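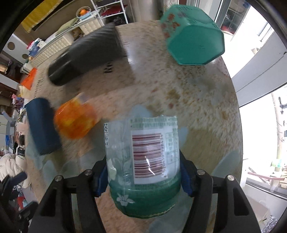

*Figure 5.1. Back label of a green plastic bottle, with the bar code in the middle and small print on either side.*

# Chapter 5: Reading the Back of the Package

When I started teaching packaging, I made a mistake that I still blush over. I spent 16 class hours on the fronts of things. Logos, colors, big friendly lettering, the lot! Then one of my students, Niamh Horgan, asked me when we were going to turn something over, and I didn't have a good answer. So this chapter is my answer (a few years late, sorry, Niamh).

Look at how much has to fit on the back of a bottle. There's a bar code, and it wants a flat, pale patch with good contrast. There's a table of fine print. There may be a column of lettering that starts to disappear around the curve, so a shopper has to turn the bottle to read all of it. And the designer still has to find space for a flower or two, if the brand likes flowers, without letting them crowd the bars.

Shiny plastic makes all this harder. Glare loves a bar code! Try it at home: hold a glossy bottle under your kitchen light and tilt it until the white streaks slide off the small print. You'll find yourself doing the little wrist dance that shoppers do in every grocery aisle.

## 5.1 Shape comes first

Before you place a single word, get the containers out on a table and lay them down. I mean on their sides, the way they end up in a shopping bag. A product that looks perfectly clear standing on a shelf can lose its name completely once it rolls over.

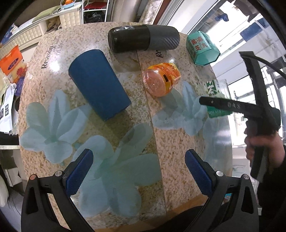
A round jar can land on any part of its label, and a see-through one also shows off whatever is inside, so the contents become part of your color scheme whether you planned it or not. A tin with flat sides is kinder. It settles on one face and gives you several others to print on. A box is the easiest of the bunch, and I always let beginners start there.

We'll follow two made-up brands through the exercises, Clurko tea and Kenula bath oil. Clurko comes in a box and Kenula in a curved bottle, and you'll be moving the same 5 pieces of information from one to the other.

**Before you read on:** pick three packages from your own kitchen, one flat-sided, one round, and one you find annoying. Keep them next to you. Section 5.2 begins with the annoying one, and you'll need a ruler.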